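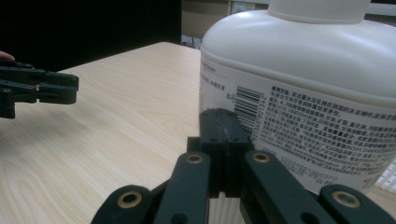 Fakville is a table of promises made by crowdfunded video games, with a note on what backers received for their money. It is small, it was put together by hand, and you should be suspicious of it in the same way I am suspicious of the campaigns it covers. A pledge page has a lot of words on it and very few that commit anyone to anything. Compare a plain white plastic bottle with a screw cap: the label has a barcode and a line of small numerals printed next to it, and that string is meant to point at one product. "A living, reactive world" doesn't point at anything. So the main job of this dataset was deciding which sentences on a campaign page could be checked at all, and throwing the rest into a separate column.

Home Files Issues Releases Wiki Search

fakville-pledges

Last changed June 19, 2025. Earlier copies had the refund column shifted down a row. If you have one of those, delete it.

What is in it

pledges.csv - one row per promise, with the campaign it came from
campaigns.csv - one row per campaign, 44 in all
fluff.csv - sentences I judged impossible to check
notes.txt - arguments with myself about borderline rows

The campaigns are all for video games. Board games, consoles and soundtracks sold on their own were left out. Two campaigns that changed from a game into "an experience platform" halfway through are still in, under their original titles, because backers paid for a game.

Columns in pledges.csv

campaign_id: matches campaigns.csv
promise_text: copied as written, typos included
kind: feature, date, platform, reward, or support
checkable: yes or no
outcome: kept, late, changed, dropped, unknown
evidence: a short note on what I looked at
confidence: high or low

There is no medium confidence. I tried it and used it whenever I didn't feel like making up my mind.

How outcomes were assigned

"Kept" means the thing exists in a build a normal backer can download. A trailer doesn't count. A developer saying it's in the engine but switched off doesn't count either. "Late" means kept, but after the month given on the page. When a page said "summer," I allowed the end of July and ignored the complaints. "Changed" is the messy one. If a promised co-op mode shipped as a shared leaderboard, I marked it dropped, and I expect some people will want it marked changed. The row is easy to find, so change it yourself.

Six campaigns kept every checkable promise. Before anyone uses that as a success rate, please note that several of them made hardly any checkable promises to begin with. A campaign that says only "we will make a platform game" is very hard to catch out. Sorting by share of promises kept will put the vaguest pages on top, and I would not trust a chart made that way, including the one I made.

Known problems

The selection is not random. I began with campaigns I had heard of, which means loud failures and loud successes. Quiet, ordinary games are underrepresented and probably do better than this table suggests.

Campaign pages get edited. I used the oldest copy I could find, but the oldest copy I could find is not always the original.

Stretch goals are counted only if they were reached. Some pages are unclear on whether a goal was reached or merely "unlocked by community spirit." Those are marked unknown.

The Nimon rows come from a backer newsletter with no other source. Treat them as low confidence even where the column says high. The Desjardins rows were labeled twice, weeks apart, and I disagreed with myself often enough on "changed" versus "dropped" that I would merge the two for any serious work.

Tatard is in the file as a single campaign although it was funded in two rounds. The second round repeated many promises from the first with new dates. I kept the first dates. I have been told this is unfair, and my answer is that the first backers paid on the first dates.

What I would not use it for

Predicting whether a new campaign will deliver. The file is too small and too skewed, and a model trained on it will mostly learn which studios like exclamation points. I would also not use it to accuse anyone of fraud. A dropped feature is a dropped feature, and nothing in these columns tells you what the people making it intended.

Corrections

Open an issue with the campaign_id, the promise text and something I can look at. "I played it and it was great" is not evidence. Neither is "scam." Screenshots of a store page are fine for platform and date rows, less so for features. Studio staff can send corrections too, and they go through the same check as everyone else's.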